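Bralla doorway fault

The Bralla doorway fault is a navigation bug in the simulated two-armed home robot I help look after at Flalteo. I'm writing it up because people keep asking me!

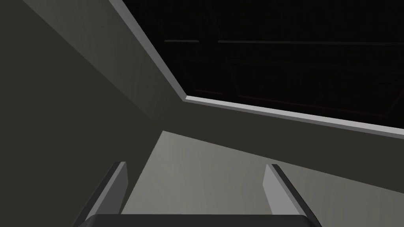

Gripper view in the simulator, fingers open.

So, the robot would lose its heading and just keep driving (yikes). We ran 1302 trials and got up to 22 bad ones.

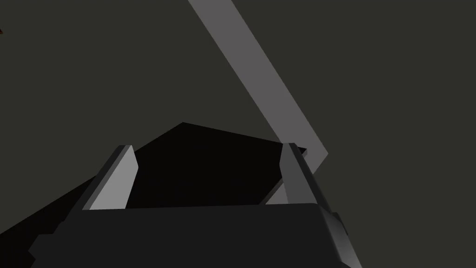

Rok Georgiev found the cause in June: a stale map, reused after every reset. The safety stop read the same map, so it never kicked in. 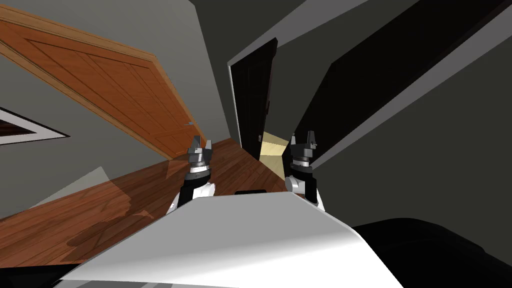 Hallway in the simulator, with both grippers forward.

We patched it in build 19, and the stop now has its own distance check. I still don't love how it handles
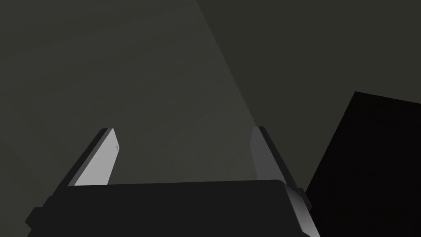
tight corners, to be fair, and the Bidlow team wants slower turns there. That ticket is still open.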